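Workshop notebook, footwear bench
Sat 21 April

Resoling trial, Ilasska walking boots, size 9, both feet. Took the stitching right out of the left one this morning. The welt is in better shape than I wrote down in October. There is a soft spot at the inner toe, 6 stitches long, and the rest takes the awl cleanly. The right boot can keep its welt as is.

Old soles came off with the heat gun on low and the wide knife. The left lifted in one piece. The right tore at the waist where somebody had used contact cement over the original glue line, and I spent most of an hour getting the yellow crust off the midsole with crepe and then 80 grit. Note for next time: do the crepe first and stop when it stops picking up.

Weights before any new material went on: left 573 g, right not taken because the scale battery died. Spare battery is not in the drawer with the label that says batteries.

Wear pattern on both is the usual outside heel, plus a bald patch under the ball that goes further back than I expected. These boots have been used on a mix of ground, dirt track and old stone paving in the same walk, and the two ask for different things from a rubber.
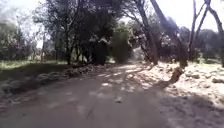
Options for the new unit:

Biletti 1485. Medium lug, harder compound. Cuts well on the band saw, sands to a clean edge. Tends to skate on smooth stone after rain. Last pair I did in this came back for heels only, so it does last.

Biletti 1576. Shallower lug, softer, a bit more flex at the toe. Needs primer or the bond is poor at the edge. Marks the shop floor.

Leaning to the 1576 for this pair. Dirt that is packed hard does not need a deep lug, and the softer rubber should sit better on setts. The cost is heel life. Could put the harder stuff in at the heel only and keep the soft forepart, but then there is a step to blend and I have never liked how mine look.

Glue: two thin coats on the midsole, 20 minutes between, one coat on the rubber. Pressed the left by hand and hammer. The Kaushik press is still waiting on its pad, so the right stays open until Monday. Covered it with paper to keep the dust off.
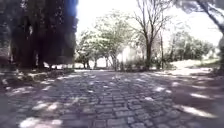
Kaushik: I would not split the compounds. The join always opens first, and it opens at the heel breast where the owner catches it on stairs. Put the soft unit on full length and tell them to come back early for heels. Also the 20 minutes is too short if the shop is cold, go by touch.

Fair on the join. Full length 1576 then. I did check the glue by touch on the left and it was past tacky, so leaving that one alone.

Left to do: restitch the soft spot with waxed linen, trim left, prime and close right. Ask Drellthorpe if they still stock the brown edge dye, as the tin here has gone to jelly. New scale battery.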